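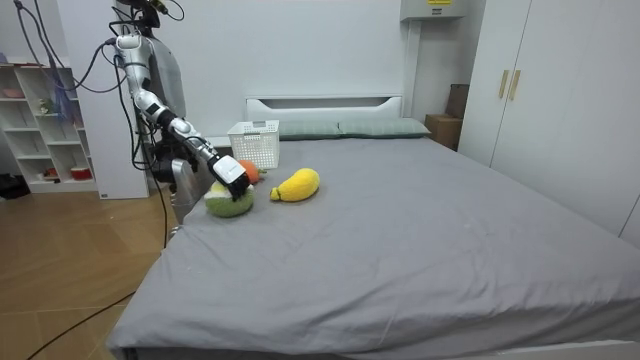 Progress report to the Jellero Fund
Project: Learning to handle soft household objects from demonstration
Period covered: second reporting period
Report date: May 11, 2026
Prepared by: Ya-wen Pan, principal investigator

1. Purpose of this report

The report sets out the work carried out in the second reporting period, the results obtained to date and the changes requested to the plan for the remainder of the grant. Spending is reported separately in the financial return.

2. Work carried out

The main task in this period was to collect demonstrations of tidying in the bedroom setting. Each demonstration begins with plush toys lying on the bed and a storage basket standing near the pillows. The operator guides the arm and hand to pick up each toy and place it in the basket. Positions are changed between runs so that the method cannot rely on a fixed layout.

The target of 200 demonstrations set in the work plan was too low. The team recorded 1865, of which 13 were withdrawn after review owing to gaps in the joint readings. The remainder have been checked and labelled by Muchen Shi and form the Iria set, on which all results below are based.

3. Method

The policy under study, Fuvo, separates the choice of grasp from the control of pressure. Earlier work used a single model for both, and it tended to close the hand fully on any soft object. The revised method first selects a point of contact from the camera view and then adjusts the fingers according to the resistance measured at the joints. It needs no prior model of the object's shape.

Soft toys were chosen for this stage as they deform under the hand and recover slowly. A grasp that is sound at first contact may therefore fail during the lift. The surface of the bed adds a further difficulty, as the mattress gives way when the hand presses down and the fitted sheet can be caught between the fingers.

4. Results

The two-stage method performed better than the single model on rounded toys, and the difference was clearest where one toy lay close to another. For long toys the gain was smaller. The hand often took hold near one end, and the toy then swung during transfer and struck the rim of the basket.

Catching of the sheet remains the most frequent cause of failure. Limiting the downward force reduced it, at the cost of slower grasps. The team does not regard this as a satisfactory solution and will test a sideways approach in the next period.

5. Matters for the Fund's attention

Recording was held up in the early weeks by wear in a finger joint. The part was replaced under the existing service agreement with Liu, and the lost time has been recovered.

The work plan provides for trials in a second room before the end of the grant. We ask that these be moved back until the sideways approach has been tested in the present room. No additional funds are requested.

6. Next steps

Testing of the sideways approach will start in late May. A written account of the labelling procedure is in draft and will be sent to the Fund with the next report, together with the results for long toys.

Contact: Project Office, Iria programme | © 2026 | Back to top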